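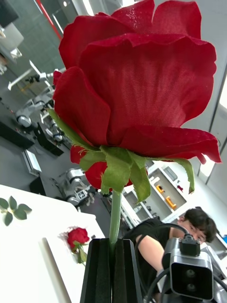 Artificial flowers: your questions answered

Our most common questions about Clumen fabric roses and other single stems. If yours isn't covered, use the contact form and we will reply by email.

Last updated 15 May 2023

Which ranges do you sell?

We have three at the moment. Clumen is our everyday range of single roses. Novska is foliage only. Mabula covers the larger garden flowers, such as peonies and hydrangeas, and comes back into stock in July.

What are Clumen roses made of?

The petals are fabric and you can see the weave close up. The stem is plastic over wire.

How long are the stems?

Clumen stems are 60 cm from end to end. They can be cut with wire cutters. Don't use kitchen scissors or florist's snips, as the wire will damage the blades.

The petals are flat when I open the box. Is that normal?

Yes. Start with the outside petals and curl each one back over your finger, then work inwards. Leave the tight centre alone. Sepals and leaves can be bent outwards by hand.

Some of the petal edges look uneven. Is this a fault?

No. Outer petals are cut to a point and the tips can be a little ragged. A loose thread can be trimmed. If a petal has come away from the head, tell us within 9 days of delivery and we will replace the stem.

How do I dust them?

Use a soft, dry make-up brush or a hairdryer on the cool setting. Hold the stem just under the head so it doesn't swing about. A dry cloth is fine for leaves, but it tends to catch on petals. 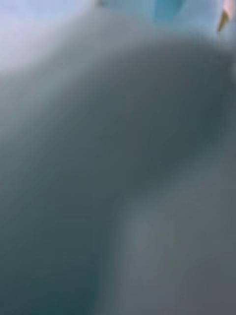
For heavier dust, dampen the cloth slightly and dab. Never soak a rose or put it in the washing machine – red dye in particular can run.

Can they go outside?

We don't recommend it. Sun will fade the petals, and rain gets in where the head joins the stem.

How should I store them between seasons?

A plastic storage bin works well. Choose one deep enough that the heads aren't pressed against the lid, and keep it somewhere dry. Don't lay other things on top of the flowers. 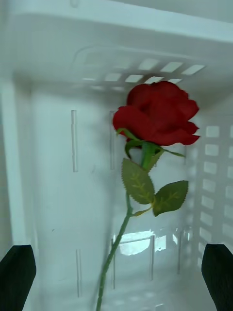
Red fabric rose with two leaves, in a white plastic bin.

Do you sell vases to match?

Yes, the Pullonum vase takes up to 7 Clumen stems. It weighs 370 g empty, so put some gravel in the bottom if you are filling it.

Can I return a stem I have cut or bent?

Bent is fine, cut is not. Please send it back in the original box.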